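Hive monitor PC keeps dropping out – is it the cold?
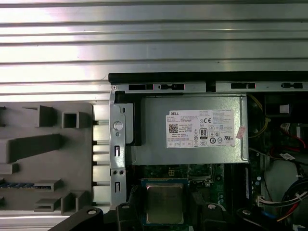
Two hives down the back of the block, Tudon scales under both, and lately the weights stop logging overnight. Comes good again by mid morning. The scales run back to an old desktop in the shed, which I've had the side off twice now. Dell power supply in it, 80 PLUS badge on the label, fans spin up fine. So I don't think it's the computer but happy to be told. Last October it ran the whole month no trouble. Only thing changed is I moved the hives closer to the fence, and I'd really like the night weights while the flow is on. Cable is 9 metres to the far hive. Anyone else had this?

Birngate_bees

Check your plugs at the hive end first. Mine did exactly this, condensation in the connector every night, dried out once the sun got on it. Cleaned it up, bit of grease, loop the cable so the water drips off before the plug. Has been good since. Also the Tudon ones go to sleep if they don't see a weight change for 90 minutes, theres a setting for it – turn that off. Bees don't move much at night so it thinks nothing is there.

If you want to know which it is, change the setting tonight and leave the plugs alone. One thing at a time.

ledico

just heft the hive. lift the back of it with one hand, you know in two seconds if they're short of stores. did it for years before scales were a thing

Iyamu Rd Honey

Agree with the sleep setting. But also did you re-level them after the move? If one foot of the stand has sunk the reading goes off the top and mine logs a blank instead of a number. Put pavers under all the feet, zero it with the hive off, then put the hive back on. Do it at dusk when they're all home, and strap it first. I didnt strap it. Got 4 stings thru the sock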